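Workshop tips – living with the new arm

Posted in Shop Notes, May

Quick one between jobs. We've had the arm on the refill bench at Morin for 3 months now and people keep asking what changed. So, tips, in no order.

Clear the bench first. Before coffee. Rags, pens, somebody's phone – all of it off. The arm does not know what a phone is.

Same bottle, same spot. Tape a square on the counter and put the bottle in it. Obed Akpalu used a paint marker, came off with the first solvent wipe. Tape.

Wipe bottles before they go in. Oily fingers on smooth plastic = slipping. Dish soap, old towel, done.

Caps hand tight only. Mervin cranks them like lug nuts and then the thing stalls and beeps at everybody.

Pads get grimy. Rubbing alcohol on a cotton rag at lunch, again at close. Don't use the degreaser, it eats them. Ask me how I know.

Now the people part. Used to be two of us on caps all morning, up to 900 on a bad day. My wrists were shot by 3. Nobody got let go, Ishbel Morrison promised that in writing before it was even plugged in, and I'd tell any shop to get the same. But the job is diffrent. More watching, more fetching. Ghislain does labels and the Kemel orders now, which he likes. I miss talking over the bench a bit.
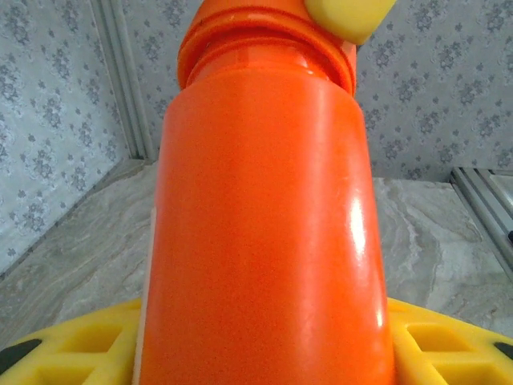
Rotate whoever is minding it. Fifty minutes, then swap. Longer than that and you stop seeing anything, you're just staring.

Write down every stop. Cheap notebook on a string. Time, what jammed, who cleared it. Ours showed most of the stops were right after a delivery, becuase the new bottles were going in straight from a cold truck. Let them sit inside overnight.

Teach everyone the stop button. Everyone, incl. the office. Houshang hit it with a broom handle once – fine, it stopped.

Keep one hand station set up. When the arm is down you still have orders, and people forget how to do it fast if they never do.

Gloves off near anything that turns. Sleeves up, too.

More next time, got a Noseck order to get out the door. If your shop has a better trick for sticky pads put it in the comments.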